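2018-12-28

Home late, feet like ice. Writing this before I fall asleep or it goes like the last entry did, half a page and a coffee ring.

Day started at the Roltari gate, quarter past five. Dark. The burn barrel was going already and the night people were standing in it practically. 80 on the sheet when I signed, and that's for a Friday between the holidays, when I figured we'd get the usual dozen and a dog. Most of second shift came. Some of them still in the orange vests from the warehouse, which management says is company property and must be returned. Good luck.

Trucks slow all morning. The rule is we walk the crosswalk, keep walking, let one through every so often. Police sat in the bank lot with the engine on. Didn't get out till after nine, then one of them came over and asked who was in charge and got a long silence. He went back to the car.

Argument of the day, and it was a real one — the people from the Gadura side. They've been blocking the ramp on their own since Tuesday. Not our local, not anybody's local. Gas price, the toll, the bus line that got cut in November, their landlord, everything at once. Some flags I didn't love. One guy had a sign about the governor that I wouldn't have stood next to. And so half of our meeting in the church basement at noon was whether we go over there or put out a statement keeping our distance.
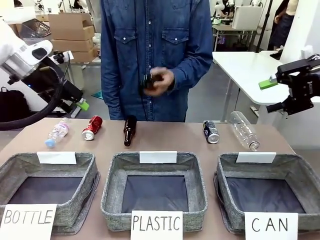
The statement people had it typed up allready. Copies and all. It said we support peaceful and orderly protest and we don't share the aims of the ramp blockade. What aims, I said. Has anyone asked them? Long pause. Then the man from the Craddock paper group read out something off his phone, a full article, on how movements without a program always slide right. Took him forever. Maybe he has a point in general, I don't know. But I was at the ramp Wednesday night and what I saw was home health aides, a guy who hauls drywall, two retired bus drivers, and a woman feeding everybody chili out of her trunk. You can't get those people to come to one of our meetings for love or money. Ten years I've been trying.

I said that. Said it badly, too loud. My neck got hot. Said if we wait for people to show up with the right words we'll be waiting in this basement till the ceiling comes down. And if the bad flags are the only ones who show up with coffee at 4 a.m. then of course the bad flags win. Somebody clapped and somebody told me I was being naive. Same row even.

The other side had one good argument and I should write it down fairly. The warehouse has a lot of people on visas. If the ramp turns ugly and we're tied to it, they're the ones who pay first, not me. A woman from packing said it very quietly and the room shut up. No answer for that. I said we could go without banners, as neighbors. She shrugged. I don't think it was a yes.

Vote on the statement — postponed. Naturally. To after New Year's.

So a bunch of us just went. 20 people in four cars, no banner, and somebody's leftover cookies. It was fine. Awkward. You stand there with your hands in your pockets and they look at your union hat. An older man asked me why the unions didn't do anything when the 14 bus got cut and I started in with the hearing, the letter we sent, the petition, and heard myself and quit. We sent a letter. He lost a job over that bus. He wasn't even mad about it. 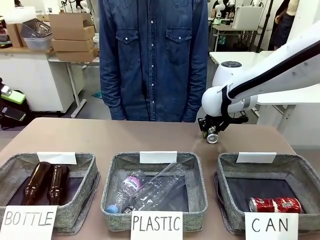 After dark it got bigger. 100 easy, and honking from the overpass. The guy with the governor sign started a chant about foreigners taking the warehouse jobs and it got maybe five voices, then a couple of the aides started singing over it, some church song, I didn't know the words but it's mostly one line so I picked it up. The chant died. He stood off by the guardrail for a while and then his truck was gone. I want to tell the packing woman about that but I also don't want to make it bigger than it was. Tomorrow there could be ten of him.

Things I need to do:
call the lawyer's office re the vests letter
find out who has the Kerkel hall keys, the church needs the basement back Sunday
gloves!!! the left one has a hole clear through
write up the bus thing, one page, plain words, both sides of the ramp can sign it

That last one is the only idea I had all day that's worth anything. The bus. Everyone wants the bus back. Warehouse people take it, the aides take it, the drywall guy's kid takes it to school. Doesn't need a position on the whole world. Drafted three lines on the back of the statement copy while the car warmed up. The three lines are bad. "We the riders" sounds like a motorcycle club. Try again in the morning.

Sister left a message, wants to know if I'm coming up for New Year's or if I'm "still doing the gate." Still doing the gate. Will call her Saturday, and be nice, and not get into it about the toll. She thinks the blockade people are lunatics, she was stuck behind them for an hour and missed the dentist. Fair enough I guess, I'd be sore to.

Radio on the way home had it as "several dozen" and said the ramp was cleared. It wasn't cleared when I left it. Heat in this apartment is out again in the back room. Eating crackers over the sink. Alarm set for 4:30, coffee's in the pot ready to go, second pair of socks on the chair.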